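Lullov Demonstration Kit: Set-up and Recording Guide
22 August 2023
By the Bellamy documentation team

4. Recording a task

Each task needs 400 good examples before training can start. Record them in sets of 12 and let the arm rest between sets.

4.1 Lay out the objects

1. Clear the white tabletop and wipe it down.
2. Place the target object within reach of the gripper. For the lamp task, stand the base upright with the switch on top.
3. Add two or three other objects. Vegetables and fruit work well, as their shapes differ from one to the next.
4. Run any power cord flat across the table.

CAUTION: Keep cords out from under the wrist. A snagged cord can pull the lamp over and stop the arm.

For the lamp task, begin each example with the fingertips just above the switch, pointing down, and the shade lying to one side.
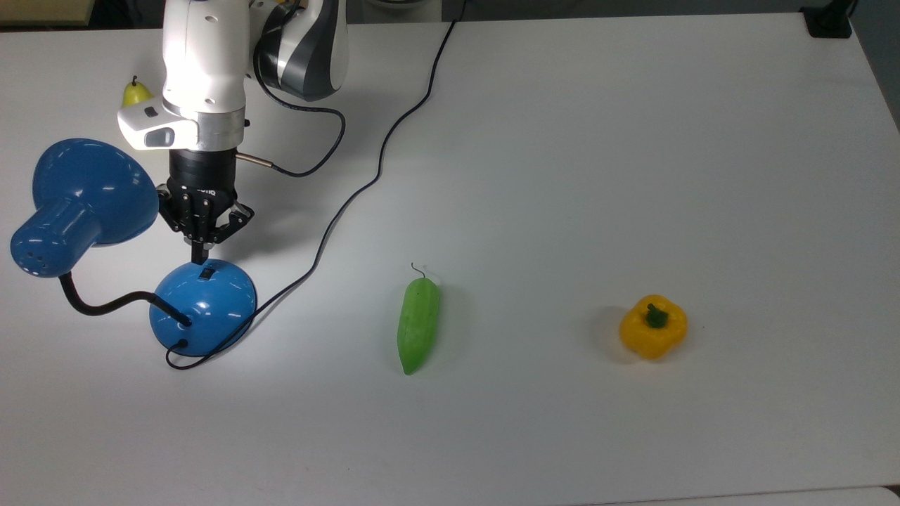
4.2 Record an example

1. Press Record and wait for the tone.
2. Guide the gripper to the switch at a steady pace.
3. Press the switch once, lift clear and press Stop.
4. Mark the example Keep or Discard.

NOTE: Discard any example in which the base slides. Do not trim it.

5. Move the other objects before the next example. Leave the lamp where it is until the set is finished.

Files are saved to the Kimier folder. Back it up when it reaches 3,000 files.

Contact: Lullov support desk | © 2023 Lullov | Back to top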